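4.2 The small-box task

I'll admit I went into this part of the study feeling pretty good. Our arms had already handled the folding chores in Section 4.1 better than I'd hoped, and a little box with a cartoon puppy on it didn't look like much of a challenge. Kumiko Ueda, who ran most of the sessions, was less sure, and she had the better instinct.

The chore is one any parent does a dozen times before dinner: get hold of a small, light thing lying flat on a counter and put it where it belongs. We logged 300 attempts on the Skelivton controller, split between one-armed and two-armed grasps, and I watched far too many of them (my coffee bill for December is proof).

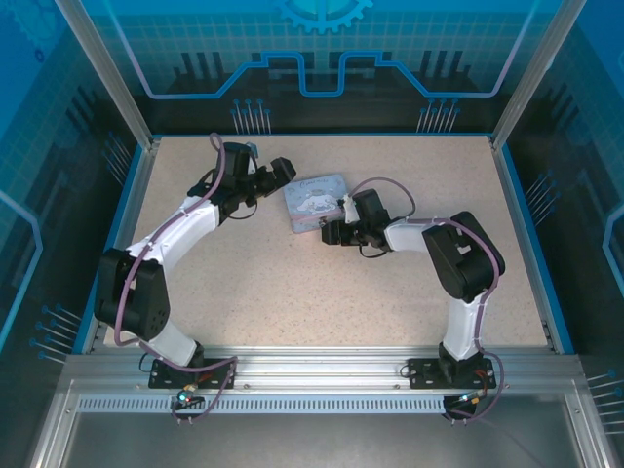
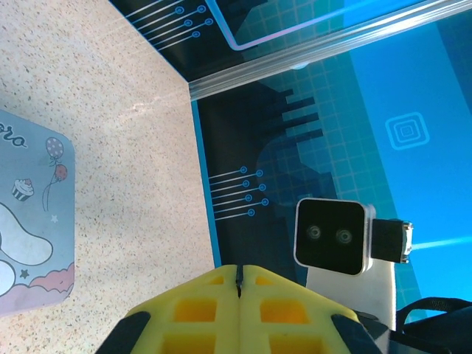
Figure 3. The workcell used for the small-box task. First picture: both arms and the tin, seen from above. Second picture: view from a wrist camera, yellow gripper fingers closed.

What got us was the angle. When the box sat square to the rail, the controller did fine. Turn it a bit and the first finger to arrive tended to nudge it away, and then the second arm would politely reach for a spot the box had just left! Ifeanyi Sani fixed a lot of this by having one arm hold still as a kind of fence — a trick he says he stole from watching people pick up coins.

So can a machine tidy a counter yet? Ours can, slowly, if the counter is nearly bare and you don't mind 20 seconds per item. I wouldn't send it into my own kitchen. The failures are broken down by grasp type in Section 4.3.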